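April, bindery notebook, afternoon

Novel for the teen shelf, paperback, 24 sections. Niamh Keane brought the corrected sheets back before lunch. Chapter five still opens on a left-hand page in her set and on a right-hand page in the one Tadhg marked up. I went with hers, as she had the author's letter in front of her.

Folded the first two copies by hand. The Bredex cream stock cracks along the spine if folded against the grain, so I turned the sheets and tried again. Better. The outer fold still shows a little white where the ink runs over it on the half-title. Asked Chelsea whether the black band there could stop short of the fold. She will ask the designer.

Read the middle part while the glue set. The sister's diary pages are set in a lighter face and get hard to read in the gutter. The story slows there as well, but that's for the editor. I did like the ferry chapter.

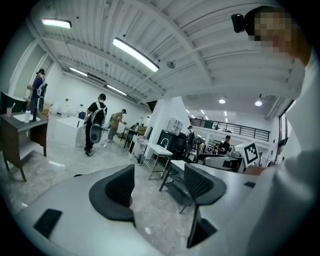 Second glue test. Nassar cold glue on copy one, the usual hot melt on copy two. Opened both flat at the diary pages after an hour. Copy one lies flatter and held when I pulled a leaf. Copy two let go of one leaf near the back - probably my roughing, I was light on that end. Will redo it before blaming the glue.

Eamon wants the full run of 800 on hot melt because of the time. Told him I'd like another pair of tests first. He agreed, provided they are done before the cover stock comes from Geklow.

Cover proof: the title blue is darker than on the last one. Bastian Fröhlich prefers it. I think it loses the girl's outline against the water, and I wrote that on the proof.

To do:
- rough and glue two more copies, hot melt
- trim copy one, check outer margin on the diary pages
- ask Niamh if the map goes before or after the dedication
- sharpen the small knife

Copy one is under the weight on the back shelf. Please leave it there overnight.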